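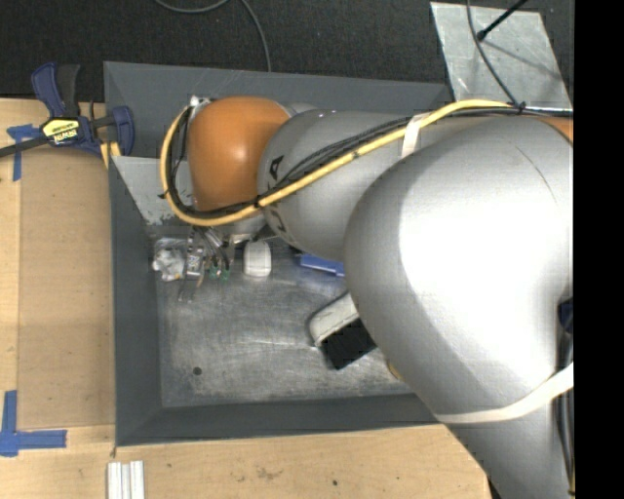 Emília Sýkora

**Packing and Unpacking, session 4 – loose film, bins, and what goes back on the shelf**

Notes for Thursday group. Matúš has the spare copies if you lose yours. Room opens at 2, bring gloves.

Carrying on from where we stopped. We did cartons, we did tape, we didn't get to film and bags, so that comes first.

### Clear wrap in a bin

- Crumpled clear packaging is hard to see properly. Shiny folds, you can look straight at it and not know where the edge is.
- Against a dark grey bin it shows up better than against white. Worth remembering when you pick what to sort into.
- Don't judge size by eye. A crumpled piece can open out to four times what you expected.
- Always feel for something inside before it goes in waste. Small parts hide in the folds. Marwan's rule: flatten, look, then throw.

### Sorting order

1. Hard items out first
2. Card and paper
3. Film and bags, last
4. Wipe the bin

People always want to do film first becuase it is on top. Lift it to one side, leave it, come back to it. If you throw early you throw the packing slip with it (Asville order, some of you will remember).

### Metal bins v. plastic tubs

Metal: heavy, noisy, doesn't crack, square corners so bits collect in them. Plastic: light, bends when full, gets scratched and then holds dirt. Hanne prefers metal for anything with sharp edges. I agree mostly, but not on a high shelf.

Never fill past the rim. Never stack a full one on a half full one.

### Film: keep or bin?

Keep if – clean, no tape, bigger than a tea towel. Everthing else goes in the sack. Don't save small bits "for later", the Makard stockroom had 45 bags of small bits when we cleared it.

Folded film goes flat under the bench, not rolled. Rolled film unrolls.

### Exercise (pairs)

One bin each, mixed contents. Sort in the order above, write down what you found in the film pile. Swap bins and check each other's waste. Ivar will come round with the sheets.

Questions to talk over after:

- What did you nearly throw away?
- Which item made you stop longest, and why?
- Would a shallower bin have helped?

### For next time

Read the two pages on labels. Bring one bit of packaging from home that annoyed you, any sort, cleaned please. Last year's list (Jirkeo boxes, the Bravo sleeves) is in the blue folder if you want to compare.

Label homework to Hanne, not to me – I'm away until the end of April.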